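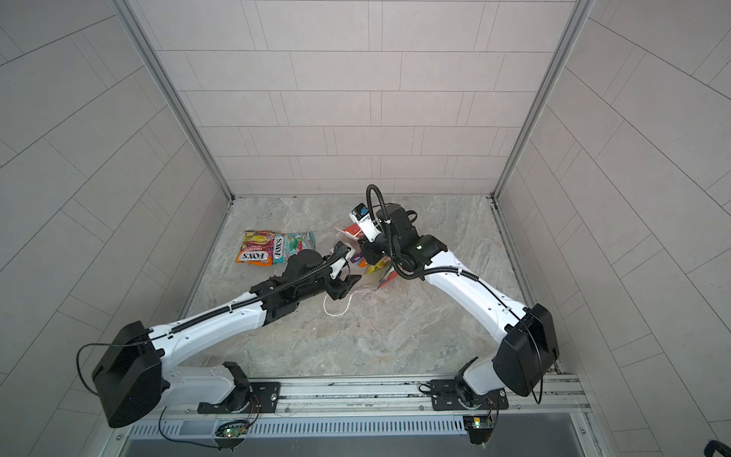
The handshake line is back at Okness, for now anyway, and you can feel everybody being careful about it. Ninety minutes of kicking each other and then the slow walk to midfield. Captains first, then the keepers, then whoever hasn't already peeled off for the locker room. From up in the stand it has the look of the two robot arms at the top of the page, white shells, black joints, reaching toward each other over a pale gray floor. Stiff. Polite. Then hands touch and it's over and people go find their water.

The league dropped the line in December. Quick vote, short email, done. The reason was Hillow against Sheehan, a cold night, a late penalty, and a shove in the handshake line that turned into a pile. Three players suspended. One assistant coach with a cut over his eye from a teammate's elbow, his own guy, which tells you how organized it was. The referee had already blown for full time and was halfway to the tunnel. He had to turn around and come back and start writing.

So the question the league asked was a fair one. Why are we marching angry people into each other at the worst possible moment? Nobody has a job out there once the whistle goes. The game is done. The only thing left to happen is something bad.

And for a few weeks it worked, if you go by the reports. No postgame cards at all. Teams went to their own ends, clapped their own people, went in. I watched Fetia lose at home in that stretch and the field was clear before the PA guy finished reading the score. Very tidy. Very strange. A couple of the Fetia kids waited by the center circle out of habit and then sort of drifted off.

What changed was the parking lot. With no line, the arguments just moved. Sheehan and Okness share a gravel lot behind the away end when they play at Okness, and in the new year there was a shouting match out there that went on long enough for the buses to sit with their doors open. No officials, no cameras, no cards. Families around. That one never made a match report, becuase there's no box for it on the form.

The coaches I talked to were split, and not the way I'd guessed. The older ones mostly wanted it gone for good. Had enough of it. One told me he'd spent his whole career shaking hands with people who'd just called him a cheat, and didn't miss it one bit. The younger staff wanted it back, and wanted it shorter. A center back at Hillow, one of the three who got banned, wanted it back more than anyone. He got a 6 match suspension and says he'd still rather look a guy in the face and be finished with it.

The new version started this month. It goes like this. Whistle, then a wait of 30 seconds, everyone on their own side of halfway. Fourth official stands in the circle with a watch. Then the line, single file, right hands only, no stopping to chat. Staff go last. Anyone who doesn't want to can walk straight off and no one writes it down. That last part was a fight to get in, I'm told. There were people who wanted a fine.

The wait is the whole trick. It feels like forever. I timed my own breathing at the Okness game just to have something to do. Players bend over, hands on knees. Somebody laughs. A sub runs on with jackets. By the time the line starts moving the heat's gone out of it a little, and the guy who was screaming about a handball is asking whose shin guard this is.

Does it hold up in a real rivalry though. That's the test and it hasn't come yet. Hillow and Sheehan don't meet again until the spring run-in, and up to 14 of the players who were on the field that night could be out there again. The benches will be the same. So will most of the crowd.
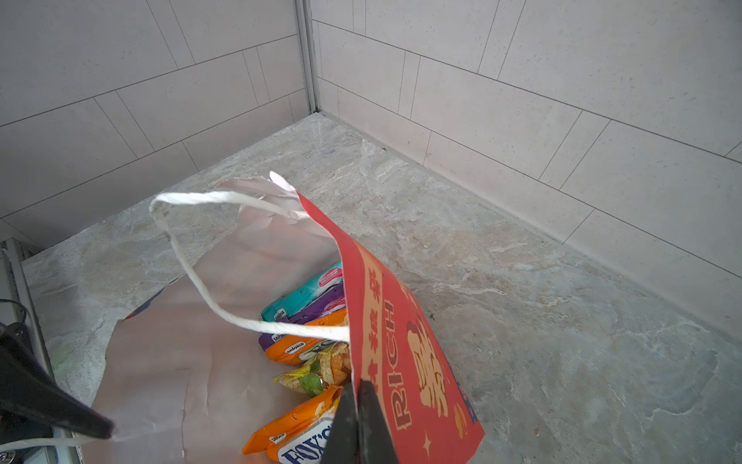
A reader from the Sheehan side wrote in after our first piece on this to say the whole thing is upside down, that the trouble was never the handshake, it was the penalty, and that if the league put half the effort into its referees the line would take care of itself. Fair point, and a popular one. But there will always be a penalty. Every season has one, and every team thinks it was theirs that got robbed.

What I keep going back to is the Okness keeper last weekend. She's 33, longest serving player in the women's side, lost on a deflection in stoppage time. Waited out the clock like everbody else. Then went down the line and shook every hand, and at the end of it stopped for a second with the girl who'd scored, against the rules, no stopping to chat. The fourth official looked at his watch. Let it go.

The league looks at it again after the Hillow and Sheehan match.

Home Scores Features Clubs Letters Subscribe

Last updated: Tue 16 March

Contact the sports desk | Copyright, all rights reserved | Back to top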